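라톤 크리에이터 프로필 자주 묻는 질문

라톤(Raton)은 배우, 가수, 댄서, 영상 크리에이터의 프로필을 모아 보여 주는 인물 정보 사이트입니다. 고객센터로 자주 들어오는 문의를 주제별로 정리했습니다. 답을 찾지 못한 경우에는 페이지 맨 아래의 문의 방법을 확인해 주세요.

프로필 등록

누구의 프로필이 올라가나요?
공개 계정으로 활동 중이거나 작품에 이름이 올라간 적이 있는 사람이면 등록 대상입니다. 단편영화, 웹드라마, 광고, 뮤직비디오 출연도 작품으로 봅니다. 구독자나 팔로워 수에 하한선은 없습니다. 다만 공개 활동을 전혀 하지 않는 가족이나 연인은 본인 이름의 프로필을 따로 만들지 않습니다.

본인이 직접 등록할 수 있나요?
네. 회원 가입 후 '내 프로필 신청' 메뉴에서 활동명, 활동 분야, 공개 계정 주소를 입력하면 됩니다. 신청서에 적은 계정 가운데 하나의 소개란에 확인 코드를 올려 두면 본인 확인이 끝납니다. 코드는 확인이 끝난 뒤 지워도 됩니다.

소속사나 매니저가 대신 신청해도 되나요?
가능합니다. 이 경우 소속을 확인할 수 있는 서류와 회사 도메인으로 된 이메일 주소가 필요합니다. 개인 이메일로 들어온 대리 신청은 접수되지 않습니다. 한 회사가 여러 명을 한꺼번에 신청할 때는 일괄 신청서를 사용해 주세요. 한 번에 최대 49명까지 올릴 수 있습니다.

팬이 신청할 수도 있나요?
팬은 '인물 제안' 메뉴를 이용할 수 있습니다. 제안된 인물은 편집부가 자료를 확인한 뒤 등록 여부를 정합니다. 같은 인물을 여러 번 제안해도 검토 순서는 바뀌지 않습니다.

심사는 얼마나 걸리나요?
본인 신청은 영업일 기준 나흘 안에 결과를 보내 드립니다. 시상식과 연말 결산이 몰리는 12월과 1월에는 더 걸릴 수 있습니다. 반려된 신청은 사유를 보완해서 다시 넣을 수 있고, 재신청 횟수에는 제한이 없습니다.

프로필 내용

생년월일을 숨길 수 있나요?
본인 확인이 끝난 프로필은 태어난 날과 달을 숨기고 연도만 표시하거나, 생년월일 전체를 비공개로 돌릴 수 있습니다. 미성년자의 경우에는 처음부터 연도만 표시됩니다. 학교 이름과 거주 동네는 나이와 관계없이 싣지 않습니다.

키와 몸무게는 왜 없는 사람이 많나요?
본인이나 소속사가 공개한 수치가 있을 때만 적습니다. 몸무게 항목은 새로 등록되는 프로필에서 없어졌습니다. 예전 프로필에 남아 있는 몸무게는 요청이 있으면 삭제합니다.

추정 재산이나 수입 항목을 넣어 줄 수 있나요?
넣지 않습니다. 다른 사이트에 나온 금액을 근거로 제시해도 마찬가지입니다. 본인이 인터뷰에서 직접 밝힌 출연료나 상금은 해당 작품 설명에 출처와 함께 적을 수 있습니다.

연애 관계는 어디까지 나오나요?
양쪽이 모두 공개적으로 인정한 관계만 적습니다. 같이 찍은 영상이 많다거나 댓글에서 소문이 돈다는 이유로는 적지 않습니다. 헤어진 뒤 삭제를 원하면 둘 중 한 사람의 요청만으로도 내립니다. 결혼과 이혼은 본인이 발표한 내용까지만 남깁니다.

활동명과 본명이 다르면 어떻게 표시되나요?
제목에는 활동명이 들어갑니다. 본명은 본인이 공개한 경우에만 첫 문단에 적습니다. 루마니아어나 폴란드어처럼 부호가 붙는 이름은 원래 철자를 그대로 쓰고, 부호 없이 검색해도 나오도록 설정되어 있습니다. 예를 들어 편집자 Sorin Căpraru의 이름은 Capraru로 찾아도 같은 결과가 나옵니다. 한글 표기가 여러 가지로 쓰이는 이름은 본인이 정한 표기를 우선합니다.

좋아하는 음식, 취미 같은 항목은 어떻게 채우나요?
'짧은 정보' 칸은 본인이 직접 쓴 내용이나 인터뷰에서 말한 내용으로 채웁니다. 음식, 간식, 색깔, 반려동물, 즐겨 하는 게임 등을 적을 수 있고 빈칸으로 두어도 됩니다. 특정 상품 이름을 적는 것은 괜찮지만, 협찬 중인 상품이면 옆에 '광고' 표시가 붙습니다.
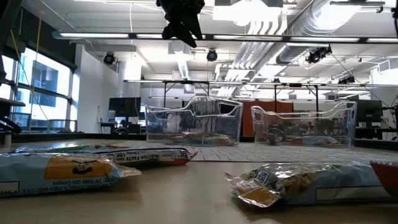 탁자 위에 놓인 그래놀라 바 포장지

협찬이 끝났다면 '광고' 표시를 빼 달라고 요청할 수 있습니다. 계약 종료를 확인할 수 있는 자료를 함께 보내 주세요. 표시가 빠진 뒤에도 수정 기록에는 협찬 기간이 남습니다.

사진과 영상

프로필 사진은 어떤 것을 올려야 하나요?
얼굴이 잘 보이는 세로 사진을 권장합니다. 여러 사람이 함께 나온 사진, 얼굴을 크게 바꾸는 필터를 쓴 사진, 글자가 들어간 포스터는 대표 사진으로 쓸 수 없습니다. 사진을 찍은 사람의 이름을 적는 칸이 있으니 꼭 채워 주세요.

사진 저작권이 저에게 없으면 어떻게 하나요?
촬영한 사람의 허락을 받아야 합니다. 허락을 받았다는 메시지나 이메일을 신청서에 첨부하면 됩니다. 방송 화면을 저장한 사진과 다른 매체의 기사 사진은 받지 않습니다.

영상도 걸 수 있나요?
공개 계정에 올라와 있는 영상 주소를 4개까지 연결할 수 있습니다. 영상 파일을 직접 올리는 기능은 없습니다. 원본 영상이 삭제되거나 비공개로 바뀌면 연결도 자동으로 사라집니다.

수정과 삭제

틀린 내용을 발견했습니다. 어떻게 알리나요?
각 프로필 아래쪽의 '수정 요청' 단추를 눌러 주세요. 회원이 아니어도 쓸 수 있습니다. 틀린 부분과 맞는 내용, 확인할 수 있는 주소를 함께 적어 주시면 처리가 빨라집니다. 근거 자료가 없는 요청은 보류 상태로 남습니다.

누가 검토하나요?
배우와 단편영화 분야는 Ileana Anghel, 음악과 뮤직비디오 분야는 Cosmin Enache, 영상 크리에이터 분야는 Clifford Kowalchuk 편집자가 맡고 있습니다. 여러 분야에 걸친 인물은 대표 활동 분야의 담당자가 검토합니다. 담당자에게 개인 계정으로 보내는 요청은 처리되지 않습니다.

프로필을 완전히 지울 수 있나요?
본인 확인이 끝났다면 신청할 수 있습니다. 활동을 그만둔 사람, 어릴 때만 활동했던 사람의 요청은 그대로 받아들입니다. 현재 활동 중인 사람은 작품 목록만 남기고 개인 정보를 모두 지우는 방식을 먼저 안내해 드립니다. 미성년자는 보호자가 신청할 수 있습니다.

지운 프로필이 검색에 계속 나옵니다.
검색 사이트에 저장된 화면이 남아 있는 경우입니다. 라톤에서 지운 뒤 검색 결과에 반영되기까지 시간이 걸립니다. 두 달이 지나도 그대로라면 검색 주소를 복사해서 보내 주세요.

순위와 배지

인기 순위는 어떻게 정해지나요?
프로필 조회, 관심 등록, 최근 작품 수를 합산해서 매일 오전 4시에 갱신합니다. 같은 사람이 하루에 여러 번 열어 본 조회는 한 번으로 칩니다. 순위에는 98위까지 표시되고, 그 아래는 집계만 하고 보여 주지 않습니다.

순위를 돈으로 올릴 수 있나요?
없습니다. 순위를 올려 준다며 연락하는 업체는 라톤과 관계가 없습니다. 그런 연락을 받았다면 내용을 고객센터로 전달해 주세요.

이름 옆의 파란 점은 무엇인가요?
본인 확인이 끝난 프로필이라는 표시입니다. 회색 점은 소속사가 관리하는 프로필이고, 점이 없으면 편집부가 공개 자료로 작성한 프로필입니다. 팔로워가 많다고 해서 점이 붙는 것은 아닙니다.

이티에르(Itier) 계정과는 어떤 관계인가요?
이티에르는 라톤과 로그인을 함께 쓰는 팬 게시판입니다. 계정은 하나로 쓸 수 있지만 운영 규칙은 따로 있습니다. 게시판에서 이용 정지를 받아도 라톤의 프로필 관리에는 영향이 없습니다. 게시판 글에 대한 신고는 이티에르 안에서 해 주세요.

연락

출연 제안을 하고 싶은데 연락처를 알려 줄 수 있나요?
개인 연락처는 알려 드리지 않습니다. 본인이 업무용 주소를 공개한 경우 프로필의 '업무 문의' 칸에 표시됩니다. 칸이 비어 있으면 공개 계정의 메시지를 이용해 주세요. 팬레터와 선물도 대신 전달하지 않습니다.

기사나 블로그에 프로필 내용을 인용해도 되나요?
출처를 밝히면 짧은 인용은 가능합니다. 프로필 사진은 저작권자가 따로 있으므로 가져다 쓸 수 없습니다. 대량으로 자료를 쓰고 싶다면 제휴 담당 Irina Mocanu 앞으로 사용 목적과 범위를 적어 보내 주세요.

문의는 어디로 하나요?
로그인 후 '고객센터 > 1:1 문의'를 이용해 주세요. 전화 상담은 운영하지 않습니다. 답변은 오전 10시부터 오후 5시 사이에 순서대로 나가며, 신변 안전이나 미성년자와 관련된 문의는 순서와 관계없이 먼저 처리합니다.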